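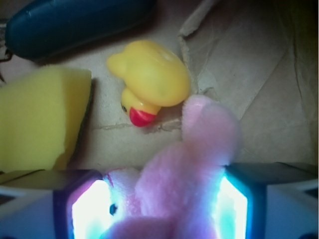 Heino Jõgi wrote in after my last post to say that I was recording too slowly, and that a robot trained on slow demonstrations learns to hesitate. He moves the arm at the speed he wants back and throws out anything where he stopped to think.

I went through my own recordings on Sunday to see if he was right. I had 246 of them, all done by remote control, all the same job: pick one thing out of the cardboard box and put it in the tray. In 38 I stop dead above the box while I decide what to go for. Those are gone now.

The soft toys were the worst. With the rubber duck I know where I want the fingers before I start. With the pink plush I tend to come down, change my mind, back up and come down again. An ear or a leg gives way when you close on it, so I now aim for the thickest part and close a little further than feels right. The sponge is somewhere in between.

I also tried moving the arm by hand for 21 runs, with the motors slack. It is faster to learn but my wrist kept getting in front of the camera, and the arm is heavy at full reach. I went back to the Dollow controller, which has a stiff trigger but at least lets me sit down.

The plan is 400 clean runs before I train again. I decide on the object first, with my hands off the controls, and only then hit record. I move things around in the box between runs and leave the torn cardboard as it is.

Next up is the tray side, where I still let go too high.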